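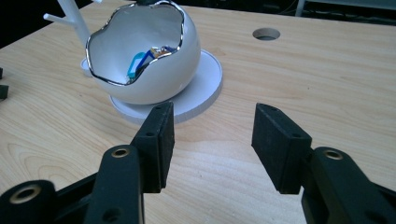

Skostside Home Forum > Hallways and Bedrooms > Small storage

Jewellery tree and trinket bowl on an oiled table

pegrail
Posted November 21, 2024

After some advice on keeping small things tidy on a table top. I've got a white branch-shaped stand for necklaces and next to it a white egg bowl, the cracked shell sort with a silver edge, on a flat round base. They live on the table by the bedroom door. The table is light wood with quite a wavy grain and I oil it myself.

Two problems. First, the bowl fills up with things that aren't jewellery. There's something blue in it now, a band or a cable and last week it was coat buttons and a train ticket. Second, I'm worried about the bases marking the wood. I had a plant pot on the same table in February and it left a ring that took two goes with fine paper to get out.

Do people put felt under this kind of thing, or cork, or nothing?

marrowfat
Felt. Self-adhesive dots from any hardware shop. Three under each base and forget about it.

T_Wexcombe
I'd go with cork on an oiled top. The glue on felt dots goes soft if the oil hasn't cured and you end up with grey sticky patches. I had this on a sideboard. White spirit got it off but it took the oil off too, so I had to redo the whole top.

marrowfat
Then the oil wasn't cured. Leave it a fortnight before putting anything on it and the dots are fine. Mine have been on four years.

T_Wexcombe
It had been three weeks. Depends on the oil.

pegrail
It's Folano hard wax oil, the matt one. Last coat went on at the end of September.

T_Wexcombe
That should be hard by now then. I'd still use cork, but you'd get away with felt.

lumturie_i
Neither, in my house. A glazed base is smooth underneath apart from the ring it stands on, and that ring is unglazed on a lot of pottery. Turn the bowl over and run a finger round. If it's rough, rub it with 400 grit wet and dry paper under the tap for a couple of minutes, dry it, and it won't scratch. I've done this with every pot I own.

The plant pot ring was water. Your bowl won't be holding water so I wouldn't compare the two.

pegrail
Just checked. The round base is separate from the bowl, the bowl lifts off it. Slightly rough underneath, yes. The tree is smoother but heavier than I remembered.

marrowfat
Don't sand something you've paid for. You'll chip it.

lumturie_i
You won't chip it with wet and dry paper. People have done it with plates for years.

hob_and_kettle
On the other question, about it filling up with rubbish. An open bowl near a door will always get used for whatever is in your pocket. We had one in the hall and I found a tap washer in it. What worked for us was a second bowl, an ugly one, right beside the door. All the pocket stuff goes in that and I empty it on Sundays. The nice one stays for rings.

Also look at how deep yours is. If you have to reach down inside to get an earring out you'll stop using it for earrings.

pegrail
It is fairly deep, and the opening is jagged so you're going in past the edge. I've caught a jumper cuff on it once.

dunnock44
Is the silver edge real metal or paint? I had a similar one from Fondero with a painted edge and it wore off where people picked it up. Looked shabby inside a year. It was 12 pounds so I didn't mind much.

pegrail
It's shiny and a bit raised but I couldn't tell you what it's made of. It was a present. There's no wear on it so far. I don't use polish on it, just a dry cloth.

dunnock44
Keep it that way. Silver polish is what finished mine off.

T_Wexcombe
Agree with dunnock44. And don't put either of them in the dishwasher, whatever the box says.

arkle_rd
I don't really see the point of jewellery trees. Everything tangles, it all gets dusty, and chains go dull faster hanging in the open. A shallow drawer with a divider does the job better and costs less. I got a divider tray from Pennington's closing down sale and it holds everything I've got.

hob_and_kettle
Not everyone has a drawer there. And some people like to see what they've got.

arkle_rd
Fair enough. I'd still put the silver chains away. Costume stuff can hang.

lumturie_i
Trees are fine if you don't overload them. One chain to a branch and bracelets on the lower ones. If yours has thin branches then watch the weight on the ends. I knocked a branch off one pulling at a knotted chain and glued it back, and it has held, but you can see the join.

Lumturie Ionescu

pegrail
Thanks all. I've ordered a sheet of cork, 3 mm, and I'll cut circles a bit smaller than the bases so they don't show. The silver chains are going in a drawer and the tree can have the beads and the long ones I wear most.

I'm also going to try a second bowl by the door. There's a chipped cereal bowl that will do.

marrowfat
Cork will shed crumbs when you cut it. Use a new blade. I still say felt.

T_Wexcombe
Draw round the base on the back, cut just inside the line, and stick it with double-sided tape to the pottery. Don't put any glue on the table side.

pegrail
Will do. Does anyone know if the cork stops the oil underneath from darkening with the rest of the top? The table gets sun from the left in the mornings.

T_Wexcombe
Anything you stand on it will leave a patch if it stays put, cork or not. Move both of them along a few inches every month or so. Pale wood shows it more than dark.

hob_and_kettle
We swap ours from one end of the shelf to the other when I dust. Haven't noticed any patches.

dunnock44
What's the tree made of, out of interest? Looking for one for my daughter, ideally something that won't tip over when the cat goes past.

pegrail
Not sure, there was no label. It's got a round base and it hasn't gone over yet, but we don't have a cat.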